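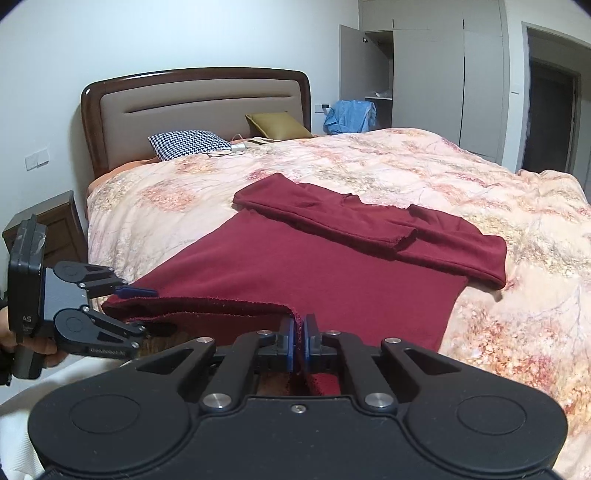
Reading time: 2 minutes

The latest promise in the tidying world is that if you fold every jumper the Stisell way, you'll get your wardrobe back by January. I have my doubts. The method wants each piece laid out on the bed, sleeves brought in, body turned over twice, then stood on its end in a drawer like a file. It works nicely on a stiff cotton shirt. Try it on something like a dark red long-sleeved top with a soft, slightly fuzzy surface and rolled edges, spread over a blossom-print duvet with one sleeve stretched out to the right, and you'll see where the instructions go quiet. Edges like those don't give you a line to fold to. You guess at the middle, and your guess is a bit different every time.

I gave the method a fair go over winter, with 32 pieces from the Henríquez drawer unit in our spare room. The T-shirts stood up. The knits slumped as soon as I took one out, and by the second week I was back to flat stacks. The booklet says a folded jumper should take 60 seconds. Maybe it does if you skip smoothing the sleeves, but then you've got a crease down the forearm that no amount of wearing will shift.

Then there are the extras. Grosura will sell you a folding board for $70, and it does make everything the same width. So does a large magazine. The Borley dividers are sturdier than I expected – I'll give them that – but they eat up space in a shallow drawer, and space was meant to be the whole point.

What I've kept is the bed part. A big flat surface at waist height beats the lounge floor, and a plain doona cover would beat a patterned one if you're trying to spot lint. Sleeves in first, one fold up from the hem, stop there. Heavy knits go on the shelf, widest at the bottom.

Recent items
Do vacuum bags ruin wool?
Moths, cedar and wishful thinking
The 300-hanger clear-out, one year on
Readers' letters: fitted sheets again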